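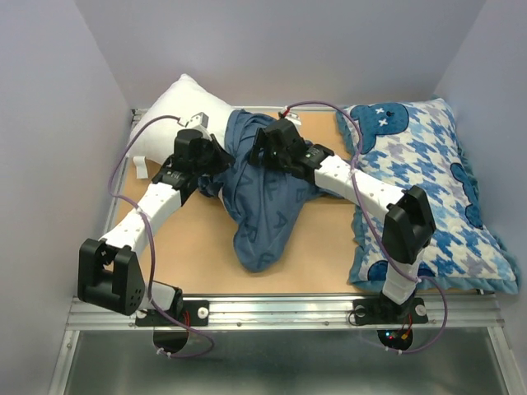 A reader in Worby writes that she has a shoebox of her grandfather's service papers and wants to know what to do with them before she tries to write anything. Start with the papers. The story comes out of them, and it is easier to fix a wrong date now than after the page is printed.

Search this site Enter keywords Go

How to Write a Service Biography for the Wullirwood Memorial Book

The Memorial Book holds one page for each veteran with a tie to Wullirwood or Worby. Anyone may submit a page, and you do not have to be a relative. Updated 31 July 2024.

Before you start

Gather what you have. Useful items include:

- discharge or separation papers
- letters and postcards with a unit address
- newspaper clippings
- award certificates
- photographs with writing on the back

Work on a clear table and keep food and drinks away. Take out rusty paper clips by sliding them off slowly. Do not use tape on a torn letter. If a photo is stuck to an album page, leave it there and scan the whole page.

Step 1. Make a timeline

Write down every date you can find, with the source next to it. Begin with birth and end with death or the present day. Leave blank lines for gaps. Most people have a gap between training and the first overseas posting, and it can stay a gap.

Step 2. Copy the unit name exactly

Write the unit as it appears on the discharge paper, including numbers and abbreviations. Spell out the abbreviations on a separate line if you are sure of them. Units were renamed and merged, so a letter and a discharge paper may disagree. Use the form that matches the date you are writing about.

Step 3. Check rank

Use the highest rank held for the heading. In the body, use the rank the person held at the time. A nurse who left as a captain may have been a second lieutenant in the events you describe.

Step 4. Write the draft

Two pages typed, double spaced, is the limit. We cut from the end if a draft runs over. Use full sentences and past tense. Put family memories in their own paragraph and say whose they are: "Her sister remembered that..." is fine. Do not state a family memory as a record.

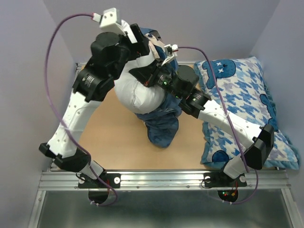 One submitter asked whether a story could go in if the only source was something an uncle used to tell at dinner. Yes, if it is labeled that way. The Govindasamy page in the 2019 volume has a good one, a long account of a supply truck and a flooded bridge, and the first line says it was told aloud and never written down.

Step 5. Choose a picture

Send one portrait, scanned at 600 dpi or higher, saved as a TIFF or a large JPEG. Do not crop it or clean it up. On a separate sheet, give the person's name, the year if known, and the name of the owner. If you have no portrait, the page runs with text only.

Step 6. Have someone else read it

Ask a person who does not know the family. They will catch a nickname you forgot to explain.

Step 7. Send it in

Mail copies, never originals, to Memorial Book, Box 3031, Wullirwood, or leave them at the desk in the Kokar Reading Room. Put your phone number on the first page. Drafts received by the end of March go into that year's volume. Later ones wait for the next.

The current volume has 92 pages, and the index is at the back by last name. Corrections to printed pages go on a slip inside the front cover. Send those to the same box with the page number and a copy of your source.

Contact the Memorial Book desk | © Wullirwood Memorial Book | Back to top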